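Atcombe Household Handling Group
Minutes of the fault review meeting, January 4, 2019

Present: operations, data, hardware, safety. Apologies from the Mullden site.

1. Previous minutes
Accepted with one correction. Under item 4, "firmware" should read "calibration file".

2. Loss of finger closure on hand-held units
Hardware reported on the intermittent closure fault first logged in August. The fingers close to the commanded width, hold briefly, then relax without any change in the trigger signal. The log shows 252 events over 1,198 recorded episodes. Most occurred on bedding and folded laundry. Rigid items were largely unaffected.

Two causes were considered:
(a) Slip at the finger coupling, where the set screw backs off under repeated side load.
(b) Dropout on the encoder line, read by the controller as a completed release.

Bench tests at Mullden reproduced (a) after 300 cycles with a weighted pillowcase. Cause (b) has not been reproduced. Operations noted that several events came in pairs a few seconds apart, a pattern that coupling slip does not explain well. Hardware agreed to keep (b) open.

Agreed: all couplings to be re-torqued and marked with paint pen before the next bedroom session. Units showing a broken paint line are to be withdrawn the same day.

3. Pinch injury
One operator received a minor pinch to the left index finger while clearing a thread from between the fingers of a powered unit. First aid was given on site and no time was lost. The written procedure calls for the unit to be switched off before clearing. The operator had followed the older laminated card, which omits that step.

Safety asked how many old cards remain in circulation. Operations could not say.

Agreed: old cards to be recalled and destroyed. The Cinine release lever stays on the approved list, but is not a substitute for switching off.

4. Effect on recorded data
Data asked whether affected episodes should be deleted. The view of the meeting was to keep them and flag them — a failed grasp is still usable if the label is right. The Vallejo labelling tool has no field for uncommanded release at present. A request has been lodged, and until it is filled the free-text note is to begin with the code UR.

Episodes with no finger width trace are to be excluded.

5. Spares
Current stock of coupling screws is adequate. An order for 1,000 of the longer type was deferred until the bench result on thread engagement is available. Threadlock was discussed and not adopted, as the fingers are changed too often in the field.

6. Actions
Hardware: re-torque and mark couplings; continue work on encoder line.
Operations: recall old cards; brief all operators on item 3.
Data: flag the affected episodes; follow up the Vallejo request.
Safety: file the injury report; revise the clearing procedure.

Next meeting to be held at Mullden once the encoder tests are finished.

Recent items
Coupling torque values, revised
Operator card, current version
Minutes of the August meeting

2 comments | 5 shares
Contact the Atcombe office | Copyright Atcombe Household Handling Group | Back to top

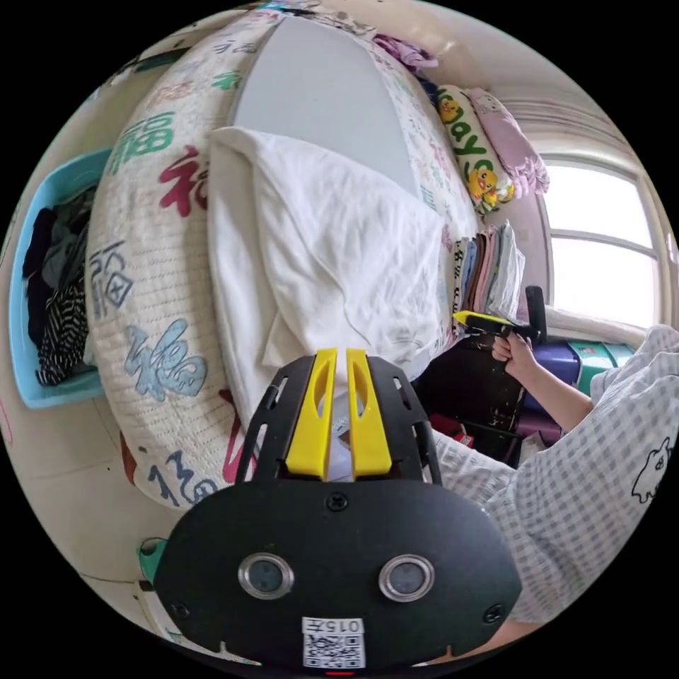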